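Clukero Help > Robot learning > Evaluation

Validation loss and success rate disagree on a tabletop grasping policy

Ha-neul Gil
posted 24 March 2023

We train an imitation policy for one arm with a parallel gripper working over a table of toy food and kitchenware. Inputs are an overhead view, the wrist camera and joint positions. Output is a short chunk of joint targets. The training set is 2,934 teleoperated episodes recorded in 383 sessions, where a session means one layout of the table with the cameras left alone.

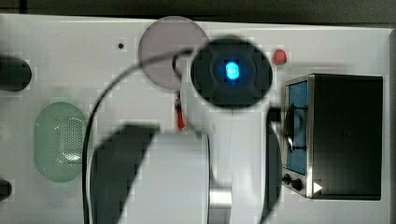
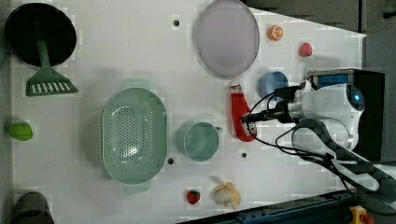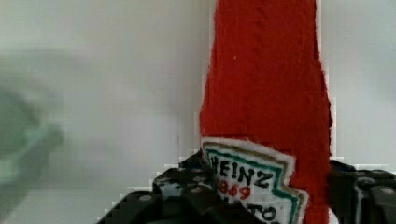

Should the validation set be drawn from single episodes or from whole sessions?

At present we shuffle all episodes and hold out a fixed share. The validation loss drops smoothly and is still dropping when we stop. Success on the arm peaks much earlier and then falls. Dropping the wrist camera makes the validation loss a little worse and the success rate a lot worse, so the loss ranks the variants correctly there, but it doesn't rank checkpoints of the same variant at all. We ran 2 seeds per variant and saw the same pattern in both.

Jong-dae Seol
accepted

Whole sessions. Episodes from one session share the layout, the lighting, the small drift in camera pose and usually the operator. If you shuffle by episode, almost every validation episode has close relatives in the training set, and the loss measures how well the network remembers a session. Assign session IDs to train or validation once, write the list to a file, and keep that file under version control with the config. If you compute normalization statistics for joints and actions, compute them from the training sessions only.

Expect the new validation loss to be higher and noisier. It should also turn upward at some point. In our June runs on Cirnus the turn came earlier than the best checkpoint on the hardware, so I would still not use it alone to pick a checkpoint. Per-step action error weights every time step equally, and most time steps are free motion through open space. The part that decides a grasp is short. Two things helped us:

Report the error separately for the steps just before the gripper command changes. A simple window around each open or close event is enough. You already have the command signal, so no labeling is needed.

If operators solve the same layout in different ways, for example approaching an object lying on its side from either end, a plain regression loss punishes a valid choice. Sample several action chunks from the policy and score the closest one. This only makes sense if your policy head is stochastic.

On the camera comparison, be careful about what "dropping" means. Zeroing the wrist input at test time on a network trained with it tells you the network depends on it. It does not tell you how good a policy without it could be. For that you have to retrain.

Robles

Just train longer with more augmentation, random crops and color jitter. Loss will sort itself out. We never bothered with a session split and our policy is fine.

Ha-neul Gil

@Jong-dae Seol We retrained for each variant, so that part should be fine. Splitting by session now. How many trials on the arm do you consider enough to compare checkpoints?

Jong-dae Seol

It depends on the gap you want to see. With 300 independent trials and a success rate near one half, the 95% interval is a little under six points either side. That will separate the variant with the wrist camera from the one without if the difference is as large as you describe. It will not separate neighboring checkpoints.

Pair the trials. Fix a list of start layouts, run every checkpoint on every layout, and compare the outcomes layout by layout. Interleave the checkpoints in random order instead of finishing one before starting the next, otherwise slow changes in the setup end up in the comparison. Decide what counts as a success before the first run. If the person scoring can be kept from knowing which checkpoint is loaded, do that too. Flotow has a runner script that picks the checkpoint from a shuffled list and hides the name until the session is closed. It needs a small patch for chunked actions; the default setting sends only the first target of each chunk.

On the augmentation suggestion: random crops on the overhead view are usually safe if the shift is small. Color jitter costs you something when the task refers to objects by color, so check your task list first. Neither one fixes a leaking split.

Ha-neul Gil

Session split is done. Validation loss now turns upward well before the end of training. The paired runs are still going, and I will add the table of results to this thread when they are complete.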